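Search this journal Search Advanced

3.2 Materials and the folding table

The packing task was drawn up at Osstead in June and used paper goods of the kind sold for posting a card at home: tan envelopes, stiff white card, and glue. A set came to 51 pieces and was laid out again before each session. We kept the manila envelope because its flap takes a firm crease, and a crease that has gone astray can be found afterwards with a fingertip. 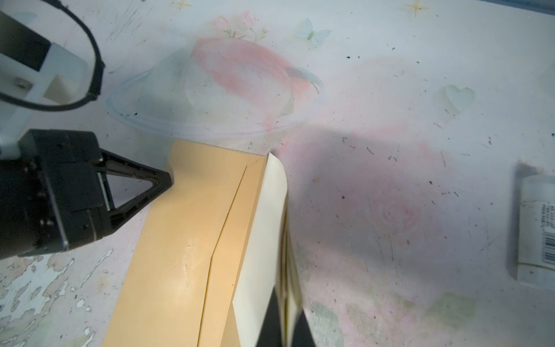 Emerson Peixoto objected at the draft stage that stiff card is the wrong test of an envelope, as a soft letter bunches at the corners and a card does not, and asked for both to be reported. We have done so in Table 4.

Of 238 insertions, 135 used card and the rest used letter paper. The patterned surface was chosen for its pale ground. Hearts, butterflies and small gold stars give fixed points against which the position of a sheet can be judged by eye.

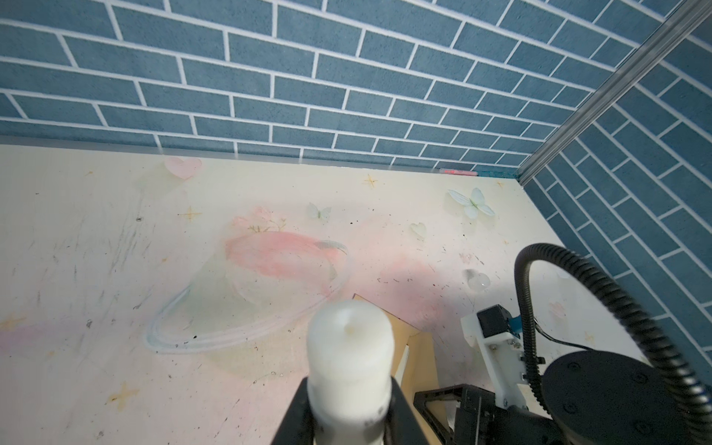
Pale paper is harder to see on such a ground than tan paper, and scoring of white sheets was slower. Scorers at Mimthorpe worked from the same written guide and were told to leave a sheet unscored if its edge could not be made out.

Glue was treated separately. Too much of it wrinkles the flap, and too little lets the flap lift when the envelope is bent.
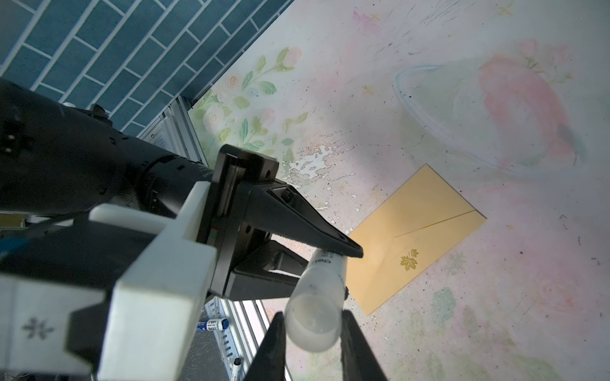

We therefore recorded the flap as flat, wrinkled or lifted, and did not try to measure the glue itself. Scraps of paper were left where they fell until the session closed at 1030.

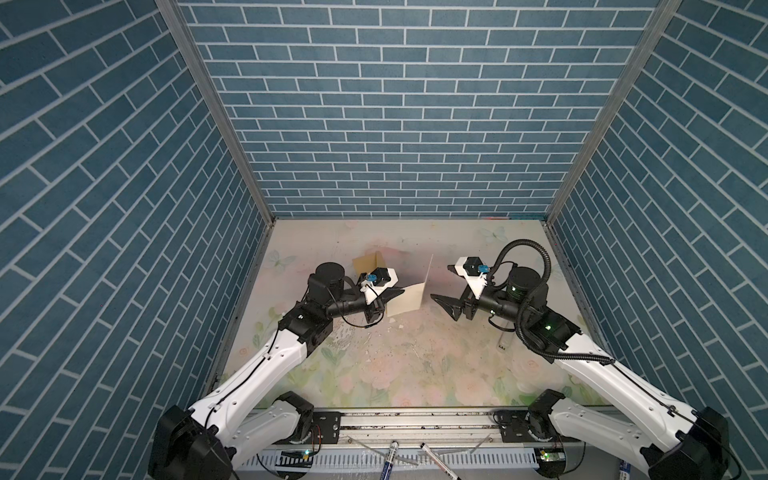

Figure 3. White card held upright above the floral mat, with folded tan cardboard behind it.

Comments (3)

Tanero: Was the letter paper lined or plain?

Seyoum: Table 4 would be easier to read with card and letter paper side by side.

Tanero: Agreed, and with the wrinkled flaps in their own column.

We use cookies to remember your reading settings. Accept Manage choices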